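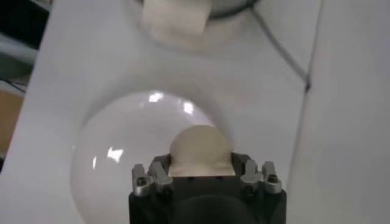

Reading order for the Quan books – where does the short one fit?

Print this page | E-mail this page

pagefold

I picked up a box of second-hand science fiction and it had most of the Quan series in it, in the old Minlow Press paperbacks. I have read the first one, Salt Orbit, and liked it enough to carry on. The trouble is that the books have no numbers on the spines and the lists inside the front covers don't agree with each other. Salt Orbit says the next one is The Fista Crossing. The copy of The Fista Crossing lists a short book called Cumano Station before it. Then the third big one, A Colder Harbour, leaves Cumano Station off completely.

I have all four. Cumano Station is only 90 pages and the print is tiny. From the first few pages it seems to be set before Salt Orbit, on the station when it was still being built, but the blurb mentions the war with the shipbuilders and I don't think that has started yet where I am.

Should I read it now, leave it until after The Fista Crossing, or go back to it at the end? I don't mind a few hints but please don't tell me how the war comes out. I also don't know who the pilot in the green coat is yet and would like to keep it that way.

I would also like to know if the newer editions have anything different in them. I saw one in a shop with 325 pages for Salt Orbit and mine has 300.

dunnock_lane

Read it after The Fista Crossing. That is the order they were published in and it is how I did it.

The first two thirds of Cumano Station happen before Salt Orbit, so you are right about the building work. The last part jumps forward 30 years and lands in the middle of the war, a few weeks after The Fista Crossing finishes. If you read it now you will find out which side the station is on, and most of the tension in the second book comes from not knowing that. You would also meet the pilot under another name. I won't say more than that.

The list in the front of The Fista Crossing is in order of the story's own dates, which is why the short one comes first there. Minlow did that for one printing and then stopped. A Colder Harbour leaves it off as it only lists full-length novels.

On the page count, the newer Salt Orbit has a map, a glossary of the ship classes and the first chapter of the next book at the back. I compared mine with a library copy and the story is the same apart from some corrected spellings. In the old one the moon is spelt two ways in chapter six. The glossary does give away what happens to one of the ships, so your older copy is the better one for a first read.

The Fista Crossing starts slowly. There is a long section about cargo law that looks as if it could be skipped, but the ending depends on it. A Colder Harbour moves faster and has fewer people to keep track of.

moth_and_rust

doesn't matter really, I read them all out of order when I was at school and it was fine. started with A Colder Harbour. Cumano Station is the weakest one in my opinion, nothing much happens until the end

tollbar

Agree with moth_and_rust on the order, with one addition. There is a short story called Ballast that came out in a magazine and was later put in the back of some copies of A Colder Harbour. Check yours. If it has it, read it last of all, even though it is set early on. Mine was missing it and I had to get a second copy.

If you get on with these, the author wrote two others that have nothing to do with Quan. They are shorter and mostly about people on one ship. I preferred them, but they are hard to find – I waited until February for one to turn up.

Related

Space opera with believable alien languages
Does A Colder Harbour have a sequel?
Looking for a novel about a sunken starship and two sisters
Best way to clean old paperback covers
Are the Quan audiobooks abridged?
Long series that are finished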